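In Defense of the Bad Gift

November 23, 2023

My aunt once gave me a shoehorn two feet long. I was eleven and wore sneakers. She had wrapped it in such a way that it could only have been a shoehorn or a very small oar, and I remember hoping for the oar.

I bring this up because it is the season when my in-box fills with links to wish lists. Everyone in my family now keeps one. You click on the thing, the thing is sent, and on the day itself a grown man opens a box holding the exact gray socks he picked out before Thanksgiving. He says "Oh, perfect." Well, they would be. He has been looking at a picture of them for a month.

My brother-in-law, Bartosz Ostrowski, is the architect of this arrangement. He is a kind man with a spreadsheet. A few years ago he grew tired of receiving novelty mugs, and he proposed over pie that we should all write down what we wanted, with links and sizes, and mark each item when it was bought. My mother-in-law's list had 23 things on it the first year. One was a specific sponge.

I got her the sponge. She thanked me for the sponge. We have a good relationship, but I don't think the sponge did anything for it either way.

What bothers me is that a list does away with the guess, and the guess was the part I liked. To buy somebody a present with no instructions, you have to walk into a store and stand there thinking about them. You have to ask yourself whether Kazue Fujimoto, with whom you have shared an office wall for nine years, is a person who would like a lamp. You find you don't know. You know how she takes her coffee and what she thinks of the parking situation in Londley, and you have no idea about her and lamps. It's a little shaming. You buy the lamp, and in December you find out.

(She did not like the lamp. She told me so in March, when she felt enough time had gone by. We have been much better friends since.)

Economists, I understand, take Bartosz's side. They will tell you that a sweater somebody paid fifty dollars for is worth thirty to the person who unwraps it, and that the other twenty simply blows away. I have never been able to argue with this, and I have a closet that supports it. But I notice the same people don't object to dinner parties, where you are fed something you didn't order, cooked by somebody who isn't very good at it, and have to stay until ten.

Niamh Hegarty, who lived downstairs from us when we were in Onthorpe, was the best giver of bad gifts I have known. She had a gift for it, I suppose. She gave my wife a barometer. She gave us jointly a cheese the size of a hatbox in the week we were moving out. When I turned forty she gave me a book on the canals of a country I have never visited, with a note inside that said "You always look out of windows." I do always look out of windows. I hadn't known that it showed. I never got past the second chapter, and I have carried that book through three moves.

Nobody would put that on a list. I couldn't have. I would have asked for a cordless drill, and she would have bought it, and I would own a drill.

I should be fair to the other side. There are gifts so bad they amount to an accusation, such as a bathroom scale, or a book about anger. There is the gift that is really for the giver, like the tickets to his favorite band. There is also the matter of money, and when you have very little of it the sensible thing is to get what's needed, in the right size. When our kids were small, people asked us what would help, and we said diapers, and we meant it. I would have wept at a barometer.

Most of the people I exchange presents with now don't need anything, though, and neither do I. We are all perfectly able to buy our own socks. What we are doing every year, with a great deal of clicking and cardboard, is buying each other's socks in a circle. If that's the plan I would just as soon everyone bought their own and came over for soup.

So this year I've left my list blank. Bartosz has sent two reminders. The second one had a cell highlighted in yellow with my name in it. My wife says I am being difficult and that I will end up with a mug, and she may be right, and there is room on the shelf. 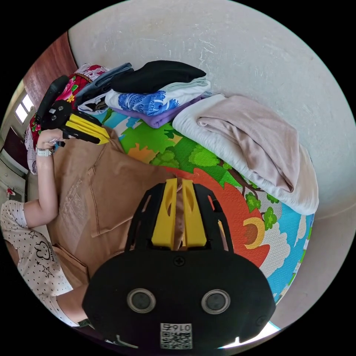 As for what I'm giving, I've been to the stores twice already and stood there like a fool both times. I still don't know about Bartosz. He likes order, pie, and being early. Yesterday I saw a brass bell in a window, the sort you'd ring for supper, and I thought of him at once and couldn't tell you why. He'll have no use for it at all. I'm going back for it tomorrow.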